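Session 2: Sorting, Keeping, and the Small Collection

Welcome back, everyone, and thank you for the reading responses, which I enjoyed more than I can say (even the grumpy ones!). Today we stay with the question we ran out of time for: why do children put things together, and when does a heap of stuff become a collection?

Please have the Rulthorpe chapter with you. You'll remember that it separates gathering, where a child simply likes having things nearby, from sorting, where there is some rule at work — color, size, who gave it to me, what it does. The rule may change every few minutes, and that is perfectly fine. Children of 3 will often start with color and wander off into a story halfway through.
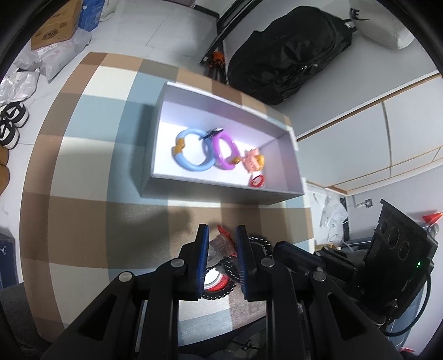

Esperanza Ferreira wrote in her response that she doubts the rule comes first at all. She thinks children put things side by side because it feels good, and only find a reason when a grown-up asks for one. I'd love for us to spend a good while on this, because if she is right, then a lot of what we write down as "sorting" is really politeness toward the adult in the room.

A few terms to have ready: attribute, set, overlap, leftover. Leftover is the one I care about most, so do think about where the odd piece goes and who decides.

For next time, watch a child play for a little while and write roughly 300 words on what you noticed. Anything up to 500 is fine, and please put your name on the page.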